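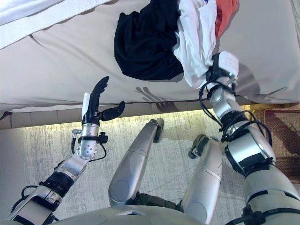

Efua Dogbe maintains that she was never hooked on the sleeping gummies, only loyal. Loyalty, in her case, ran to 90 a month, ordered from Lokavis on a subscription she set up one December and then slept through.

The label suggested 30. It also suggested lavender, which she says was the bigger lie. 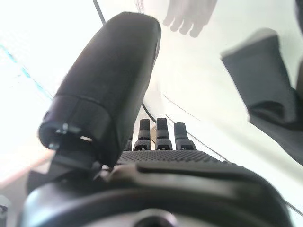
*Close-up, mostly in black.*

Her doctor in Liltbridge asked her to taper. She tapered to Folov, a rival gummy in a smaller jar – progress of a kind. Mornings were like wading through soup, and she had spent $807 on the soup.

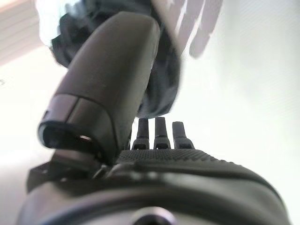
## Forty nights off

The first week was awful. By night 40 she was sleeping until six, and Lokavis was still emailing to ask if she was all right.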